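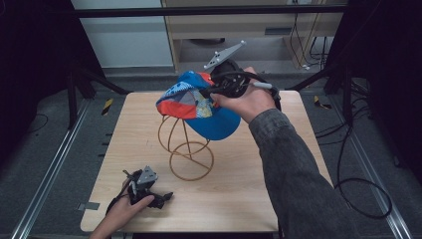 Fig. 4-1. Patchwork-panel cap on a wire stand.

Section 4: Washing, drying and storing caps
Pultside Garment Care Guide, rev. 12/25/25
Section editor: Châu Lương

4.1 Before you start

Most of what gets printed on cap-care packaging has never been tested by the people printing it. This section sticks to what we have tried on our own caps at Pultside, and says so where we have doubts. If your cap has a care label, follow the label first, even if it disagrees with us.

You will need:
Cool or lukewarm water, no warmer than 80°F
A basin or clean sink
A mild liquid detergent with no bleach
A soft brush (an old toothbrush is fine)
Two towels, one of them white
A stand, an upturned bowl or a rolled hand towel

You will not need a "cap shampoo." We compared the Riltatix one with plain dish soap on the same sweatband, half and half, and could not tell the halves apart. It smells nicer.

CAUTION: Caps made before plastic brims were common may have a cardboard brim. Cardboard softens when soaked and may never go flat or curved again. Flick the underside of the brim with a fingernail. A dull, papery thud suggests cardboard, though the test is far from certain. If in doubt, go to 4.4 and spot clean only.

4.2 Color test

Multicolored and patchwork caps need this step more than plain ones. Different fabrics on the same cap can come from different dye lots, and a "colorfast" tag may cover only one of them.

1. Wet a corner of the white towel.
2. Press it on an inside seam where two colors meet. Hold for a slow count of 23.
3. Check the towel. Any tint at all means do not soak.
4. Repeat on each color. Yes, each one.

Note: Vinegar is often recommended to "set" dye before washing. We have tried it on cotton and saw no change. It may do something for other fibers; we wouldn't bet a favorite cap on it.

4.3 Full hand wash

1. Fill the basin and add a teaspoon of detergent. More soap means more rinsing and nothing else that we could find.
2. Brush the sweatband first, dry, to lift loose dirt.
3. Lower the cap in, crown up, and press it under.
4. Soak for 11 minutes. Long overnight soaks are popular online. Ours came out no cleaner, and one came out with a rust ring from the top button.
5. Brush the sweatband again, then the underside of the brim. Go lightly over embroidery and raised seams.
6. Drain and rinse until the water runs clear.
7. Press the crown between your palms. Do not wring.
8. Roll in the dry towel and press.

CAUTION: Do not use the dishwasher. The top-rack method has many fans, and some of their caps do survive. The water is far hotter than the limit in 4.1, dishwasher detergent often contains bleach, and you cannot stop to check on anything.

4.4 Spot cleaning

1. Mix a drop of detergent into a cup of cool water.
2. Dab the mark from the outside edge inward.
3. Dab again with plain water.
4. Blot. If a ring forms, dampen the whole panel out to its seams and let it dry evenly.

For old sweat lines, a paste of baking soda and water is worth one attempt. If it does nothing the first time, the fifth time won't help either.

4.5 Drying and shaping

1. Set the cap on the stand or bowl. The support should touch the inside of the crown without stretching it.
2. Smooth the panels with damp fingers, working front to back.
3. Set the brim curve by hand. Leave it alone after that.
4. Keep out of direct sun and away from heaters.
5. Turn the cap after 90 minutes so the back dries too.
6. Leave it overnight before wearing. The sweatband is always last to dry, whatever the crown feels like.

Note on stands: An open wire stand lets air in underneath, which a bowl does not. Whether that matters much is another question. In a dry room we noticed little difference; in a humid bathroom the wire seemed better. Check bare metal for rust before you put a wet cap on it. Coated wire is safer until the coating chips.

Note on brim benders: The Stostlow bender sold alongside many cap kits holds a curve while the cap is in it. So does a coffee mug. Neither will rescue a creased brim.

4.6 Storage

Keep caps dry, dust-free and out of window light. Past that, opinions vary and evidence is thin.

Stacking is fine for caps of the same size, if the stack is short enough that the bottom one keeps its shape.
Hooks are fine for unstructured caps. On structured ones, a narrow hook can leave a dent.
Stands are good for caps you wear often or want to look at. They take up a lot of shelf.
Sealed plastic boxes should be opened now and then. Any damp you seal in stays in.

Cedar blocks get mentioned in every closet guide. The smell fades, and with it whatever effect there was. A clean cap in a clean closet is your best protection from moths. Wool caps should be checked in April, before they go away for the summer.

If a cap still smells after two washes, see Section 7, Odors.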